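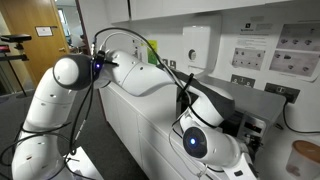 Environmental Health, Unit 6: Diffuse pollution and small streams
Handout 2: Road runoff after rain

February 3, 2019

Read before the seminar. The river Skellau and its side stream, the Bultamen, are used throughout the unit, and the catchment map from Handout 1 will be needed.

1. Terms

Runoff is rain that flows over a surface and does not soak in. A surface that lets no water through (tarmac, concrete, most roofs) is called sealed. The catchment of a stream is all the land that drains to it. An outfall is the point where a pipe or channel empties into a stream.

Pollution from one known pipe or site is point source pollution. Pollution picked up in small amounts over a wide area is diffuse. Road runoff is treated as diffuse in this unit, although it often reaches the stream through an outfall. Some textbooks class it the other way, so say which use you follow in written work.

2. What the water carries

Between storms, a road collects fine metal from brakes, rubber from tyres, oil, soil, litter and, in winter, salt. The first part of a storm lifts much of this load. It is known as the first flush. Samples taken late in a storm may therefore look cleaner than the total load would suggest.

Most metals travel stuck to fine grit. Salt travels dissolved, and a settling pond does little to remove it.

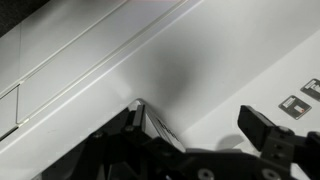
Reading time: 3 minutes

3. Effects in the stream

Three effects should be kept apart in your answers. The first is a short fall in dissolved oxygen as organic matter breaks down. The second is the smothering of gravel by silt, which harms fish eggs and the insects living between the stones. The third is slow build-up of metals in the bed. A clear water sample gives no information on the third, and a bed sample is needed.

Temperature also matters. Summer rain falling on hot tarmac can enter a small stream several degrees warmer than the stream itself.

4. Worked case: the Tustholm outfall

The outfall drains 2000 square metres of sealed road. Rain depth in the storm is 10 mm, or 0.01 m.

Volume of rain = 2000 x 0.01 = 20 cubic metres

Take a runoff share of 0.9. The volume reaching the pipe is 18 cubic metres. If the mean suspended solids figure is 400 mg per litre, the load is 18 000 litres x 400 mg, or 7.2 kg.

Common errors: leaving the depth in millimetres, and using the peak reading in place of the mean.

5. Control measures

In order, from the road towards the stream:

a) Sweeping. Removes grit and litter, but is weak on the finest particles.

b) Gully pots. Hold coarse grit if emptied on time. A full pot can release its contents in the next storm. 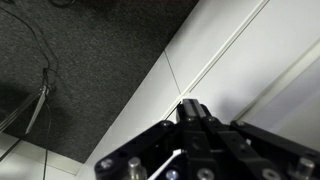
c) Grass channels. Slow the flow and trap silt. Work poorly on steep ground.

d) Settling ponds. Size depends on the smallest particle to be held. See the Chamoun worksheet, part 2.

6. Before the seminar

Repeat the section 4 calculation for a sealed area of 1218 square metres, with the same rain depth, runoff share and solids figure. Bring your working. The May field sheet uses the same layout.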